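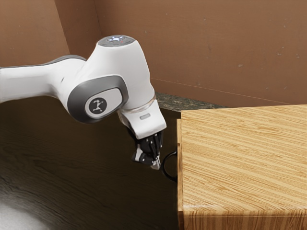
Simulator render: Azucena Ocampo, Colunville course files. Reuse permitted with credit.

Notes 7: Learning to open things in simulation

Reading: the Stallside handout, sections 2 and 3. Skip the appendix unless you enjoy appendices.

Last time we left the arm with a policy that could reach a point in space and feel good about it. A cabinet handle is a worse kind of target. The gripper can be almost touching the curve, as in the render, and the task is still entirely undone. A reward based on distance alone will pay the arm handsomely for staying right there, and it will stay, all July if you let it.

The Vevavard recipe splits the reward into two terms:

r = a * (closeness of fingertips to handle) + b * (how far the panel has opened)

Early in training the second term is zero nearly everywhere, so the first one does the teaching. Later you shrink a. Shrink it too soon and the arm forgets where the handle is. Too late and you get hovering. Students always ask for the correct schedule. So do I.

Our baseline used 2,000 training episodes with the cabinet in one fixed position. It opened the cabinet in 1,344 of them, counting the clumsy early ones. We then moved the cabinet a little, ran 1,000 test episodes with no further training, and got 316 successes. The policy had learned one handle in one spot and very little about handles.

The fix is randomization: vary the cabinet's position, the friction at the hinge or slide, and the starting pose of the arm. Leave wall colors alone unless your policy takes camera input. Pai, our simulator wrapper, will let you randomize gravity too. Please don't.

Before next class:
1. Rerun the baseline with cabinet position randomized and nothing else.
2. Plot both reward terms separately. A plot of the sum will be returned to you unread.
3. Find one failed episode and write a paragraph on what the gripper was being paid to do at the time.

Questions about the Pai install go to the course list. Include the full error message, even the boring part.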